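## 4. Setting Up the Drinks Table

If you have come this far in the Plusonon hosting guide, the chairs are out and the coat rack is up, and you have earned a short sit-down. The drinks table is the part guests remember, so please give yourself a comfortable 90 minutes for it the first time through.

1. Pick a sturdy table near a wall, with room for people to line up on one side and wander off on the other. In the Gaete room, the short wall works nicely.
2. Wipe the top down and let it dry completely.
3. Lift each dispenser into place while it is still empty. Two people make this much easier — the bases are slippery to hold.
4. Make sure every spigot points toward the guests and is fully closed before you pour anything in.

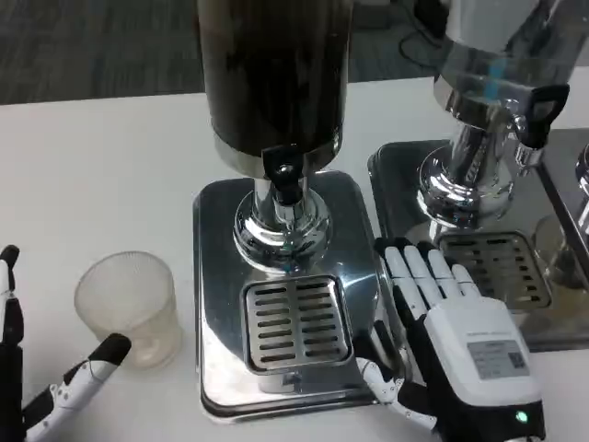

5. Rinse each tank with plain water, run a little through the spigot, and throw that water away.
6. Fill slowly and stop well short of the rim. For a gathering of 100 we like to brew in two batches, so the second half of the crowd gets a decent cup too.
7. Put the lids on and set out the sugar, spoons and napkins at the far end, past the drinks, so that nobody stirring holds up the line.

**Note:** The Pondari kitchen closes earlier in April than it does the rest of the year. Fetch your milk and ice before you start brewing, or you will be making a long walk to the corner store (we have all done it at least once).

**Caution:** Hot drinks can scald. Keep the table edge clear of bags and tablecloth corners, and don't move a dispenser once it is full.

8. Draw a test cup from each spigot and taste it. If it is weak, this is the moment to fix it — your guests will be too polite to say so.
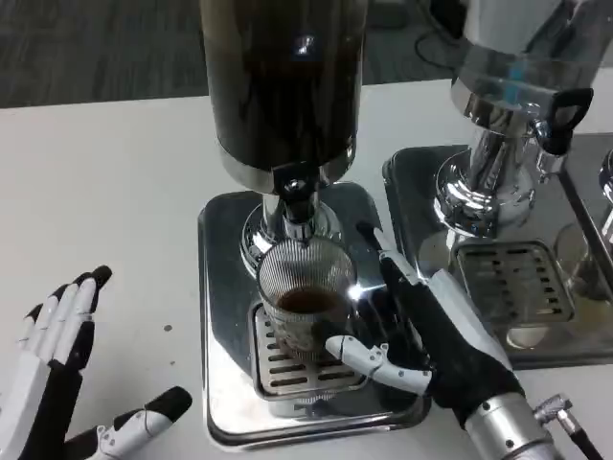 *Coffee in a clear ribbed cup on the drip tray.*

9. Empty the drip trays whenever they look more than half full, and keep a folded cloth close by for splashes.

**Note:** Spare cups are kept in the Didis cupboard, bottom shelf. Please write down what you take, so we can reorder in good time.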